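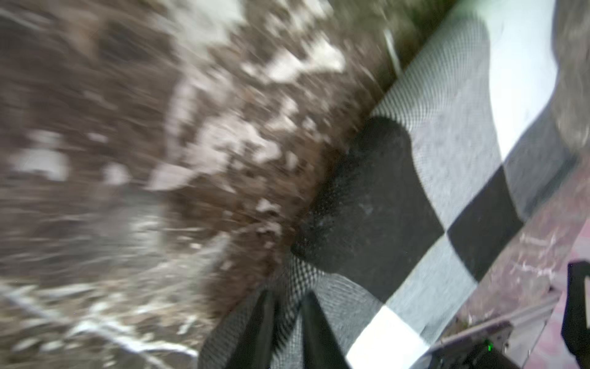 Kilham, July

Section 5. Placing the Grisent soil sensor

Before you start, please choose a place in the garden which gets normal rain and is not under a roof.

1. Clear leaves and twigs from the spot by hand.
2. Push the probe straight down until the 82 mm line is level with the ground.
3. Press the soil lightly around the probe.
4. Hold the side button for three seconds. The light becomes green.
5. In the Festunier app, open Sensors and enter code 236.

Note: the first reading can take roughly 5 minutes.

Caution: do not hit the probe with a hammer. If you feel a stone, pull out and try beside it.

We use cookies to improve this site. Accept | Settings

Shares 3

Comments

Goh: Code worked only after I restarted the app.

gardenpete: Is it ok to leave it in for winter?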